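Frequently asked questions

Hi, and thanks for stopping by! I run Allia, which is me, a spare room and a lot of shelving. I help people sort out their houses, mostly the cupboards they'd prefer I didn't open. These are the questions that land in my inbox over and over, so I've finally typed the answers up in one spot. Grab a cuppa.

Do I need to tidy up before you come over?

Please don't! I know everyone does it anyway (I'd do it too) but if you shove the mail in a drawer before I arrive, I never find out that the mail lives on the kitchen bench, and the mail is probably half the reason you rang me. Leave the bench as it is. Put the dog out the back if he's a jumper, and that'll do.

How long does a session go for?

Three hours, with a break in the middle. I used to do full days and by two in the arvo we were both staring at a pile of phone chargers unable to make a decision. Most kitchens take two sessions. A pantry on its own is usually one. Garages are their own beast and I'll want to see yours before I quote.

Will you make me chuck everything out?

No. I have a whole shelf of jam jars at home, so I'm in no position to lecture anybody. I'll ask whether you use a thing and whether you like it, and if you say yes to either one it goes in the keep pile and we move on. The only stuff I get bossy about is expired medicine and paint tins that have gone solid.

What about sentimental things?

We do those last, always. If we come across Nan's letters at ten in the morning they go in a box with a lid and we keep going with the linen. People who start with photos spend the day sitting on the carpet looking at photos — lovely, but the linen press is still a shambles.

I've got 2,000 Lego pieces (at least) and two kids. Help?

Sort by who's going to put them away. My own two refused to sort by colour, and I spent a very silly winter doing it for them after bedtime. Now it's one big shallow tub for bricks and a small one for wheels, people and fiddly bits. Shallow matters more than big. With a deep tub the whole thing gets tipped on the rug to find one windscreen.

Do I have to buy matching containers?

Nope, and please hold off buying anything until we've sorted. I can't tell you how many homes I walk into with a stack of brand new baskets still wearing their tags, all two centimetres too tall for the shelf. Measure the shelf, then measure it again at the back, where there's often a pipe or a hinge getting in the way. Shoeboxes are perfectly good for the first month while you work out whether the system suits you.

Clear tubs or solid ones?

Clear for anything you go looking for, solid for anything ugly that you already know the whereabouts of. Craft supplies, batteries, cake decorating bits, spare bulbs: clear. Cables: solid, with a label, and may they rest in peace. If the tub is going somewhere sunny, go solid as well, as some clear plastics turn yellow and brittle near a window.
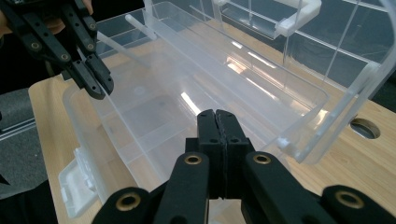

And get the lids sorted while you're at it. I like a lid that can be lifted with one hand, particularly for anything kept above shoulder height, where your other hand is busy holding on to the step stool. Clip lids are great for the shed and a pain in the bathroom. If you own a mixed bag of tubs, write the same number on the bottom of each tub and on its lid with a paint marker. It looks a bit daft and you'll thank yourself every time you move house.

Which labels do you use?

Masking tape and a marker for the first few weeks, then something nicer once nothing's moved for a while. I've had a go with the Flivby labels and they peel off cleanly, which I can't say for the ones I used in my own laundry.

Do you travel outside town?

I do. Anywhere within 30 kilometres is included, and past that I charge a bit for petrol. I'm in Brakholm every second month, so if you're out that way tell me early and I'll try to line you up with somebody nearby.

What does it cost?

My rate is $40 an hour, plus any containers we agree on, which I pass on at the price I paid. You'll get the receipt. First phone chat is free and goes for 30 minutes, though I do rabbit on.

Can you take the donations away?

One carload per session, yes. Mine's a small hatchback, so no couches! Books and clothes go to the op shop that same afternoon if it's open, otherwise the next morning.

How do I book?

Use the contact form and tell me which room is driving you mad. November fills up early with people getting ready for visitors, so sing out before then if you'd like a spot ahead of Christmas.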